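Sivthorpe Robotics Club: minutes, January 12, 2023

I'm doing the minutes again because I sat nearest the laptop. Irfan Mohmand chaired, and we started late as the hall was locked and then the projector wanted an update (of course it did).

1. Last meeting
Everyone happy with the last lot, except that I'd put the Cliria entry down as paid. It isn't yet. Irfan is sorting it before the end of January. Sorry all!

2. The drawers task
This took up most of the evening. For anyone who missed it, the Cliria competition gives us a simulated room with a drawer cabinet in it, and our two-armed robot has to open whichever drawer it's told to. We're doing the lot in the simulator this year and I think most of us are secretly relieved – no flat batteries and no lugging crates up the stairs.

The cabinet has eight drawers, two columns of four, and they're nearly all different colours. We had the green one down as the nasty one, as it's so close to the colour of the frame round it.
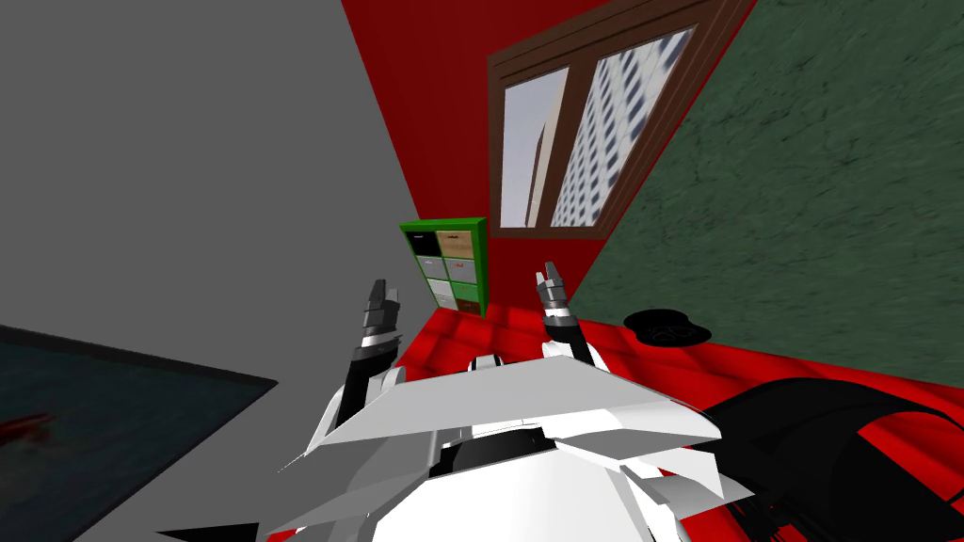 Long chat about which arm should do what. Irfan wants the left arm to look after the left column and the right arm the right, and never cross over. I said that's fine until you get to the bottom row, where the drawers are so close to the floor that I'd like the freedom to use whichever arm has more room. We went round this a few times and agreed to try Irfan's way first and mine after, 300 runs each, same starting spots for both. Scores go in the shared sheet, please, and not in the group chat where I can't find them again.

We also talked about the top left drawer, the black one with the small pale handle. Team Aser would like to practise on that before anything else and no one minded.

3. Gripper view
Team Moroz have been working on the close-up view, looking out along the fingers. They want a rule that the fingers stay open until the handle is between them, and I'm all for it. We did wonder how much the program can work out when there's mostly plain grey to look at and just a corner of the cabinet. Moroz will write up their thinking, one page, no more than 12 settings in the table!

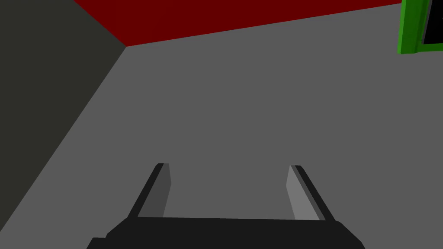 4. Money
We have £29 in the tin. Biscuits are coming out of it, carried with great enthusiasm.

5. Jobs before next time
Irfan: Cliria entry fee, and the left/right runs.
Me: the either-arm runs, plus tidying the shared sheet.
Aser: black drawer practice.
Moroz: the one-page write-up.

6. Any other business
The club laptop needs a new charger, as the old one only works if you hold it at an angle. I've got a spare at home that might fit and will bring it along. Finished at the usual time, chairs stacked.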